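Moststead Sim: entorno simulado de dos brazos para recoger demostraciones

Moststead Sim es el entorno que usamos en Arruda para grabar ejemplos de manipulación a dos brazos sin esperar turno en el laboratorio. Una persona teleopera los brazos, el simulador registra cada paso y al final de la tarde hay un conjunto de episodios listo para entrenar una política. ¡Y se puede repetir la misma toma cuantas veces haga falta, con los muebles exactamente donde estaban!

Qué incluye la versión 5

El paquete trae 126 variantes de cocina y taller, con cajones, puertas, escalones y superficies de apoyo a distintas alturas. Cada variante admite cambios de luz, de acabado de la madera y de posición inicial de los objetos. La biblioteca de piezas sueltas llega a 345 (cilindros, cajas, tapas, asas y unas cuantas formas raras que nos pidieron los usuarios y que han resultado ser las más divertidas de agarrar).

Los episodios se guardan con las posiciones de las articulaciones, la apertura de las pinzas y las imágenes de todas las cámaras activas, sincronizadas. El formato es el mismo que exporta Prerner, así que quien ya tenga datos del robot físico puede mezclarlos sin escribir un conversor.

Las sombras también se calculan en cada paso. Nos encanta este detalle: los brazos proyectan la suya sobre el suelo y la política aprende desde el primer día con imágenes que cambian según cómo se mueve el propio robot.

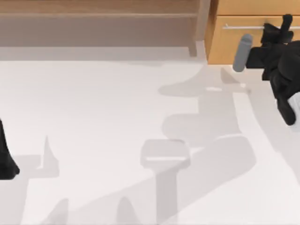
Brazo derecho con un cilindro gris en la pinza, delante del mueble de madera con tirador plateado.

Grabar y revisar

El modo de grabación arranca con una sola tecla y se detiene igual. Si un intento sale mal, se marca como fallido y se conserva aparte; Kelly Dantas, que mantiene el módulo de revisión, insistió mucho en no borrarlos y ahora los usamos a diario para entrenar el detector de errores. La línea de tiempo permite recortar las pausas del principio y añadir una etiqueta de texto a cada tramo: «acercarse», «agarrar», «abrir cajón», lo que pida la tarea.

Para empezar va incluido un conjunto de 600 episodios ya revisados, con sus etiquetas y las semillas de cada variante.

Compatibilidad

Funciona con los mandos Fuderier de dos manos y con teclado, aunque para tareas finas recomendamos los mandos sin dudarlo. La actualización de febrero añade la reproducción a cámara lenta y corrige el contacto entre la pinza y los tiradores largos.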